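1. April 2025, Werkstattbuch Naturfarben / Textil

Fortsetzung Krappversuche. Gestern Abend nur noch die Wolle gewaschen und in der Beize stehen lassen, heute also gleich ran.

Beize: Alaun 15 % aufs Warengewicht, Weinstein 5 %. 300 g Wolle in drei Partien zu je 100 g, alle vom selben Strang (Lieferung Skedari, die ungebleichte, nicht die cremefarbene). Über Nacht im Sud ausgekühlt. Fühlt sich gut an, nicht klebrig. Beim letzten Mal war zuviel Alaun drin, da hat die Wolle richtig gequietscht.

Wasser: Partie A Leitung, Partie B Leitung durch Brita, Partie C Regentonne, zweimal durchs Tuch. Grund ist die alte Streitfrage mit der Härte. Krapp mag ja angeblich Kalk, Cochenille nicht. In meinen Notizen vom November steht für Leitungswasser »schön, Ziegel, etwas stumpf« und sonst nichts, keine Temperatur, keine Zeit. Ganz toll. Diesmal alles aufschreiben.

Krapp gemahlen, 50 g je Partie, vorher mit heißem Wasser überbrüht und den ersten Auszug weggeschüttet (die Gelbanteile). Weggeschüttet bei A und C. Bei B vergessen! B ist damit eigentlich hin als Vergleich, läuft aber trotzdem mit, die Wolle ist ja gebeizt.

9:40 Platte an, alle drei Töpfe kalt angesetzt
10:25 A 41 Grad, B 43, C 40
11:10 A 58, B 62, C 57. B runtergedreht
11:30 alle um 60, ab hier halten
12:30 C kurz auf 71, war am Telefon. Wieder runter. Könnte braun werden
13:00 aus, Deckel drauf, stehen lassen

Telefonat war wegen Pal, die wollen die Tücher jetzt doch gesäumt und nicht gefranst. Macht die Kante steifer, und der Saum nimmt beim Färben anders auf als die Fläche, also erst färben, dann säumen. Habe ich so durchgegeben. Schriftlich kommt noch.

Herausgenommen gegen 15 Uhr, einmal gespült, auf die Stange. Nass ist das alles nicht zu beurteilen, trotzdem: A kräftiges Rot mit Orange, C blasser und ins Lachs, B deutlich gelber, klar wegen dem fehlenden Abgießen. Die Überhitzung bei C sehe ich bisher nicht. Kann noch kommen beim Trocknen.

Zweites Bad im Sud von A angesetzt, nur ein Reststrang, ohne Messung. Gibt meist ein brauchbares Apricot.

Nebenbei Eisenlösung geprüft, Glas 899 (Nägel in Essig). Riecht noch, also noch gut. Drei Probefäden von A reingehalten: 1 Minute = Rotbraun, 3 Minuten = Pflaume, 5 Minuten = fast Aubergine und merklich rauher. Für Wolle würde ich bei drei Minuten aufhören, wer mehr Tiefe will lieber öfter färben. Danach SOFORT spülen, und den Eisenlöffel bitte nicht wieder zu den anderen legen. Der letzte helle Strang hatte Flecken und ich weiß genau woher.

Kreide für A beim nächsten Mal? Im Prerkora-Heft steht eine Prise pro Topf, ohne Gramm. Würde 2 g auf 100 g Wolle probieren, und zwar im Regenwasser, sonst weiß man wieder nicht was vom Hahn kommt.
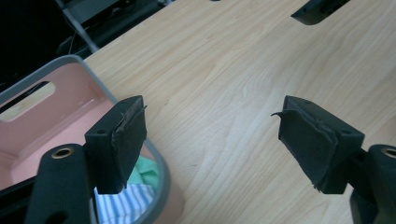 Abhishek Kandpal: Würde C nicht als Regenwasserergebnis führen. Die Tonne steht unter der Betonrinne, da löst sich bestimmt was raus. Teststreifen reinhalten, bevor wir daraus was ableiten. Und beim Ansetzen von B hätte ich nach dem vergessenen Abguss einfach neu gemahlen, Krapp ist genug da. Die Eisenproben finde ich gut, bitte ein Stück von der 3-Minuten-Probe ans Fenster hängen, halb abgedeckt.

Ok, stimmt mit der Rinne. Teststreifen sind alle, kommen auf die Liste. Bis dahin heißt C im Buch »Tonne« und nicht Regen. Faden hängt am Südfenster, obere Hälfte in Pappe.

Neuansatz B: Filterwasser, 50 g Krapp, MIT Abguss, 60 Grad, eine Stunde halten. Wolle dafür muss erst wieder in die Beize, also frühestens übermorgen.

Noch offen: Waschprobe mit Seife für A und C, Reibprobe auf weißem Baumwolltuch, Karten beschriften (Bleistift, Kugelschreiber läuft aus). Sud von A stehen gelassen, Deckel drauf, nicht wegkippen.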